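Dish Handling Study: Call for Participants
Kivbridge Household Methods Group

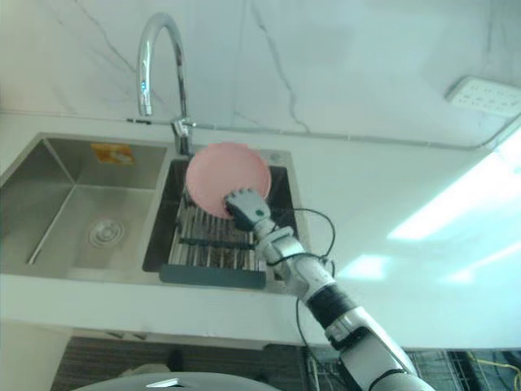

What does a session involve?
Participants wash, rinse and rack a standard load of household dishes at a kitchen sink, then unload the rack and put the dishes away. Each participant attends one session.

Purpose of the study

The Ullon study compares ways of loading a dish rack by hand. Earlier work by the group dealt with rack layout on an open counter. The current phase deals with racks placed inside the sink, where the depth of the bowl and the position of the faucet limit how plates can be set down and picked up. The results will be used to revise the group's written loading guide for small kitchens.

Who can take part

We are looking for adults aged 20 or over who wash dishes by hand at least three times a week. No training is needed. Left-handed participants are especially welcome, as they were underrepresented in the previous phase.

You should not apply if you:
have a skin condition that is made worse by water or dish soap
have had a hand, wrist or shoulder injury in the last 6 months
cannot stand at a counter for 30 minutes at a time

Procedure

On arrival you will read and sign the consent form. Counter height is fixed, and a low platform is available on request. You will then complete two rounds with a short break between them. In the first round you load the rack in any order you like. In the second you follow a printed sequence, in which plates go in before bowls and flatware goes in last. Plates are to stand on edge between the bars of the rack. Stacking plates flat is not permitted in either round.

Completion time, the order of items and the final position of each item are recorded. Breakage is recorded but does not affect payment. After the second round you fill in a questionnaire on reach, grip and comfort.

Gloves are optional. Please say on the application whether you normally wear them, and use the same type in both rounds. Rings and bracelets must be removed before the first round. Fragrance-free dish soap is supplied.

Time and payment

A session takes up to 83 minutes, including the consent form and the questionnaire. Payment is made by bank transfer after the session. Participants who withdraw after the first round are paid for that round. Travel costs are not covered.

Sessions are held on weekdays in March at the Kivbridge test kitchen, ground floor, side entrance. Morning and afternoon slots are available.

How to apply

Complete the screening form at the front desk or request a copy by phone. Applications close on Thu 13 February. Applicants will be told by letter or email whether a slot has been assigned.

Study lead: Enikő Dobos
Scheduling and access requests: Gopinath Kurup
Payment questions: Cherry Mae Cabrera

Records are stored under a participant number, and names are kept in a separate file.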